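Speaker notes: Learning contact tasks from first-person household recordings
Project Prevadard, work package on surface care
Speaker: Filipa Tavares. Slides prepared with Kamlesh Bhardwaj.
Friday, October 5, 2018

Slide 1. Title

Thank the chair and the host department. State that the talk covers the wiping study only. The folding study is reported separately by Mateja Papadopoulos in the afternoon session, and questions on cloth should be held for her.

Slide 2. The problem

Wiping a table is a simple task for a person and a poor one for a robot arm. The path of the hand is easy to copy. The pressure of the hand is not, and a path copied without pressure either skims the surface or drags the pad. Our earlier controller, Skiter, followed a fixed raster pattern at a fixed height. It covered the whole table whether or not the table needed it, and it could not work close to an edge.

Pause here. Members of the audience who know Skiter will want a moment to recall the older figures.

Slide 3. What we asked

Can a wiping policy be learned from what a person sees while doing the work at home, with no force sensor on the hand? We restrict the question to flat, hard surfaces and to a small pad held in one hand.

Slide 4. Recordings

The training set holds 400 recordings from 27 homes, made in August. Participants used their own tables and their own materials. They were asked to clean as they normally would and were given no instruction on direction, speed or grip. Say clearly that all views are from the head, looking down, and that the hands therefore enter from the bottom of the picture.

Slide 5. Typical view

Leave this slide up while describing the labels.

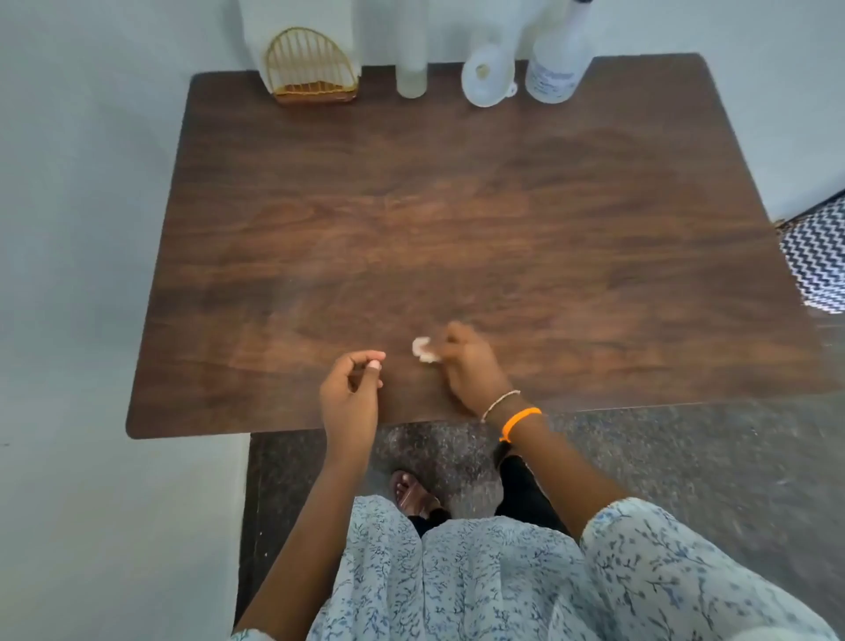
Figure 1. Head-level view from the wiping set: right hand holding the pad in contact with the table top, left hand raised.

Draw attention to the right hand and the small white pad it holds. The label "in contact" is given to this hand only. The left hand is above the surface and is labelled "free". The wood grain is strongly marked, and there is a faint sheen from reflected light. Both make it harder to separate a mark on the table from the table itself. The bottles and other items at the back are labelled as obstacles as a group.

Slide 6. Method

Two stages. The first estimates contact from the shape of the hand and the pad. The second, which we call Psarras, turns the contact estimate and the hand path into a target pressure for the arm. Grigoris Lambrakis wrote the second stage and will take detailed questions on it.

Slide 7. Result

On the laboratory arm, the learned policy needed 4 passes to clear the test mark, where Skiter needed 10. Work near the table edge is now possible, though still slower than in the centre. Performance falls on glossy tops.

Slide 8. Limits and next steps

Pressure is inferred and has not been measured in the homes. Curved surfaces are outside the study. The Brerkutia extension will add them, subject to ethical approval, under Stamatia Tzanetos.

If time is short, omit slide 3 and go directly to the recordings.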